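Call for participants: can a machine put the groceries away yet?

Burkska Household Trials is looking for 22 people who know their way around a pantry
Applications close at the end of April

If you have ever unpacked the shopping with one hand while holding a phone, a toddler or a dog lead in the other, you already have most of the experience we're after. We are a small research outfit that looks at ordinary chores and asks whether machines can do them well enough to be worth having in the house or behind the counter. For the past year or so that has mostly meant tins. Tins on tables, tins on shelves, tins in rows, tins that somebody has to turn so the label faces out. We've become very fond of them, and we would love some company!

The study is called Nestano, and it's run by us at Burkska with help from the shelving people at Tokenix, who have kindly lent us floor space and a good deal of patience. The robot we work with goes by Hao in our rota, so that is the name you'll hear around the place.

What we want to find out

People disagree, sometimes quite loudly, about whether a robot can be trusted with household jobs. Our own view is somewhere in the middle. Picking up one can from a clear bench is a fairly settled business. Picking up the can that's jammed in among its neighbours, or the one that has been pushed hard up against the side of a cupboard, is another matter, and those are the ones you meet at home. Shops have the same trouble with a half-sold shelf late in the afternoon, when everything left has drifted to the back corner.

What we lack is a fair idea of what people would put up with. Would you mind if it was slow? Would you mind if it put the beans with the peaches? Is a dented tin a disaster or a shrug? Our engineers have opinions about all of this, but they're engineers, and they've been looking at tins for a very long time. We'd like to hear from people who stock shelves for a living, people who cook for a crowd, people who can't reach the top cupboard any more, and people who simply hate putting the shopping away.

Who can take part

You need to be 18 or over and comfortable speaking and reading everyday English. You don't need any technical background at all, and if you do have one, that's fine too (please mention it on the form so we can keep the group balanced). We are especially keen to hear from:

People who work or have worked in a supermarket, corner shop, food bank or school canteen
Older people living on their own
Anyone with sore hands, a bad shoulder or limited reach who finds tins and jars a nuisance
Parents and carers who do the big weekly shop
People who don't like the idea of a robot in the kitchen one bit

That last group tends not to apply for this sort of thing, so if it describes you, please do. You won't be argued with.

What you'll be doing

Each person comes in for 3 visits, spread over as many weeks. A visit runs up to 200 minutes, including a proper sit-down with tea, coffee and something to eat, and you can stop for a rest whenever you like.

On the first visit you'll do the chores yourself while we watch and ask questions. You'll sort cans by label, move them from a table to a shelf and set them out in a way that makes sense to you. There's no right way to do it. Some people go by colour, some by size, some put whatever they like best at the front, and we find all of it useful.

On the second visit you'll watch Hao at the same sort of work and tell us, as you go, when you feel relaxed about it and when you'd want to step in. The third visit is a conversation in a small group, where we go back over your notes together and talk about which jobs you'd hand over, which you wouldn't, and what it would take to change your mind.

Crowded cans on the table, and a short row near the side panel of the shelf:

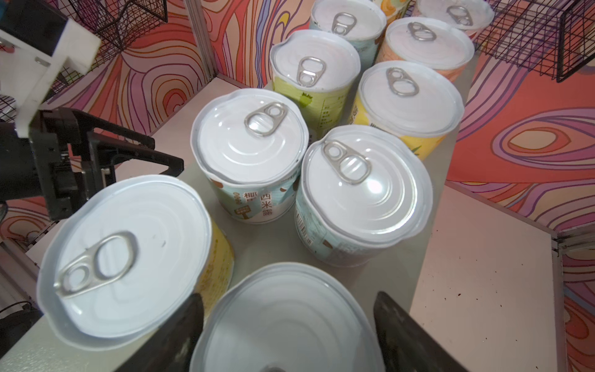
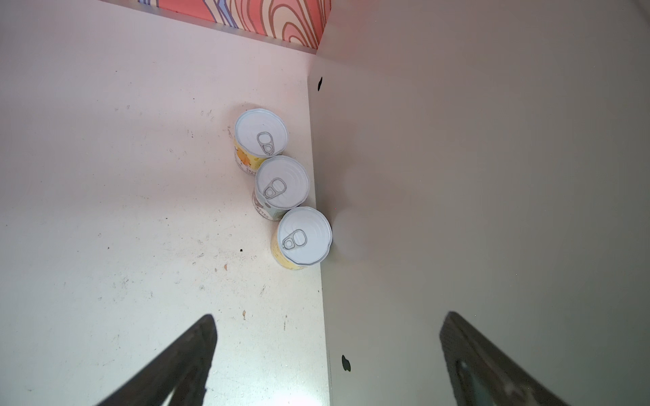 What we offer

We pay a flat fee for every visit, at the end of that visit, and we cover your bus or train fare or your parking. If you need a support person with you, their travel is covered as well. Should you decide after the first visit that it isn't for you, you keep what you've been paid and there are no hard feelings.

The building is step-free from the car park, there's an accessible toilet on the same floor, and we can provide a high stool or an adjustable chair if standing is difficult. Morning visits start at 9:30 and afternoon ones at 1:15. Tell us which you'd favour and we'll do our best.

Your privacy

We'll take written notes and, if you agree, sound recordings of the conversations. Your name is kept apart from your answers, and you can ask us to delete your contribution at any point before the report is written up.

How to apply

Fill in the short form on the Nestano page of our website, or pick up a paper copy from the Burkska front desk. Applications take most people less than 20 minutes. We ask a little about your household or workplace, how often you shop, and which chore you'd be happiest never to do again. Please answer that one at whatever length you like, as we read every word.

We'll write back to everybody, whether or not we can offer a place this time, and we keep a waiting list for the next round.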